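Progress report to the Pagano Fund
Healthy Corner Store project, Makgate neighborhood
5/23/23

Hi everybody, and thanks for letting me send this in my own words instead of the long form (I did fill in the budget sheet too, it's attached separately).

So, where are we? The big news is that the Dorkska Street store finally said yes. We'd been going back and forth with the owners since winter over who pays if the fresh stuff doesn't sell, and we settled on splitting the loss with them through July. That makes two stores signed up, counting Rutach Market, and I'm really happy with both of them.

Most of my time this spring went into the coupon books. We printed 200 and they went out through the clinic and the two elementary schools. Each one is good for fresh vegetables only, which caused some grumbling at the register over canned corn, so the next printing will say so in bigger type! 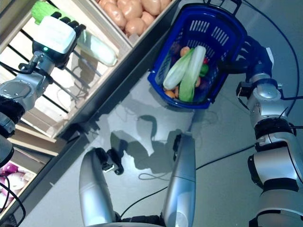
Bok choy and a blue shopping basket at the produce shelf.

Money: we've spent $2900 of the $3116 you released for this stage. Printing came in higher than I'd planned and the Spanish translation came in lower, so it pretty much evened out. What's left will go to the second run of coupon books, and I'd like to order those soon because the print shop gets slow in summer.

The cooking classes have been more of a mixed bag. Ginevra Cirillo taught the first few in the church kitchen and people loved her, but the evening time is hard for parents with little ones. We tried a Saturday-style morning slot during spring break and got a much better crowd.

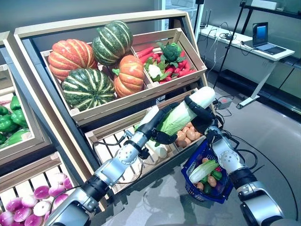 She wants to keep the morning slot and add a short class just for teenagers, and I'm all for it as long as we can find a second teacher. I've asked at the community college and I'm waiting to hear back.

One thing that's running behind is the shopper survey. I wrote it too long (my fault) and people gave up halfway down the second page. I've cut it to one side of one sheet and we'll start over with it in June.
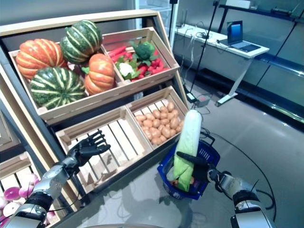 I should have enough of those back to give you real answers in my next report, including whether folks are using the coupons more than once. I'd also love to talk about the delivery van question before then, so please call whenever it suits you.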